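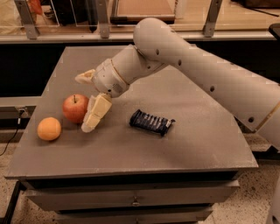
Changes to the School Snack Program Take Effect in November

The Mistport School District will introduce a revised snack program at all elementary and middle schools beginning in November. The new arrangements follow a review carried out over the past school year and replace the guidelines that have been in place since the Gulitdale schools joined the district. Families are asked to read this notice and keep it for reference.

Under the current program, each school sets its own snack time and orders its own supplies. As a result, some students wait until late morning for something to eat while others are served shortly after arrival. The review also found wide differences in cost between buildings. From November, snack will be served at 10:00 a.m. in elementary schools and at 10:20 a.m. in middle schools, and all orders will be placed through the district nutrition office.

A total of 1,169 families answered the survey sent home in the spring. Of these, 458 asked for fresh fruit to be offered every day. The most common complaint concerned packaged items high in added sugar, followed by the short time allowed for eating. Several families also wrote that younger children could not open certain wrappers without help, and the nutrition office has raised this with suppliers.
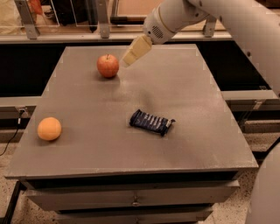
An apple and a wrapped candy bar. Fruit will be offered daily under the revised program.

Fresh fruit will be the standard choice on all five days. Apples, pears and oranges will be supplied through the winter, with berries and melon added when prices allow. A second item, such as whole-grain crackers, plain yogurt or cheese, will be offered alongside the fruit. Candy and sweetened drinks will no longer be sold or handed out during the school day, including as classroom rewards. This rule does not apply to food that students bring from home for their own use, although families are encouraged to keep sweets for after school.

Deliveries will be made by Dultimell, which already supplies milk and bread to the district. The contract runs through the end of the school year and may be renewed once. Fruit will arrive two mornings a week — three at Shek Middle School, where storage space is limited until the kitchen work is finished.
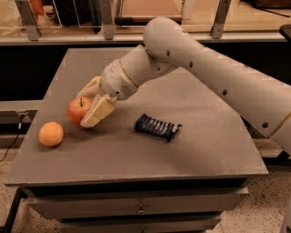
Students with food allergies or medical diets will continue to be served under their existing plans. Parents do not need to submit new forms unless a child's needs have changed. Where a change has been made by a doctor over the summer or fall, the updated form should be returned to the school nurse before the new program starts. Forms are available in every school office.

There is no charge to families for the daily snack. The district expects to serve around 1,789 students each day, and the cost will be met from the existing nutrition budget. Adult staff may purchase a snack at the posted price. 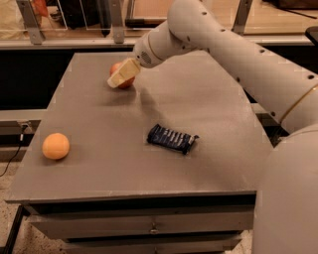 Classroom celebrations may still be held once a month. Food for these events must be store-bought, sealed and labeled with its ingredients, and teachers should receive it before the first bell. Homemade items cannot be accepted. Families who would prefer to send stickers, pencils or a book for the class library are welcome to do so.

Monthly menus will be posted outside each cafeteria and sent home with students in the elementary grades. Questions about the program may be directed to the district nutrition office between 8:00 a.m. and 3:30 p.m. on school days. Written comments may be left at the front desk of any school and will be reviewed before the spring menu is set.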